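Home | Lettings | Forms | Contact
Search this site Go

Herutthorpe furnished flat, mid-let inspection, July
Checked by: Euan Dalgleish

1. Smoke alarm, hall. Pass. Sounded on the button, which proves the button works. Agent says it was replaced "recently" -- no receipt shown.
2. Window restrictors. Fail. One screw missing in the bedroom, same as last time.
3. Hot tap, bathroom. Pass, just.
4. Waste and recycling. Two open bins, no lids. I doubt anyone sorts by colour, whatever the welcome pack claims. 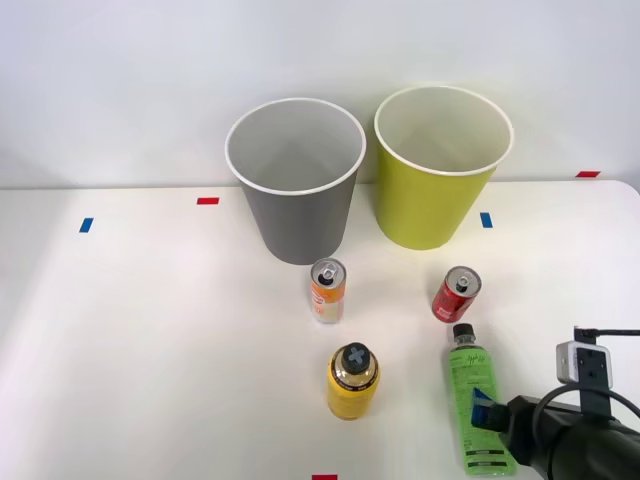
Item 4: grey and yellow-green bins, back of table.

5. Fire door. Closes from 90 degrees, but only with a shove. Not a pass in my book.
6. Extension leads. None found. I did look. 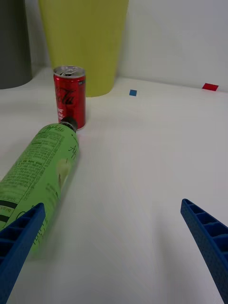

Item 7, furniture and walls. Tapio Räsänen's last report has "all surfaces good" against every room, and I don't believe he moved a thing. The white tabletop goes right back to the wall, so check behind it for damp before signing.

8. Gas certificate. Not seen. Chase.

Related forms
Mornesport stairwell check
Key return slip
Damp report, form 317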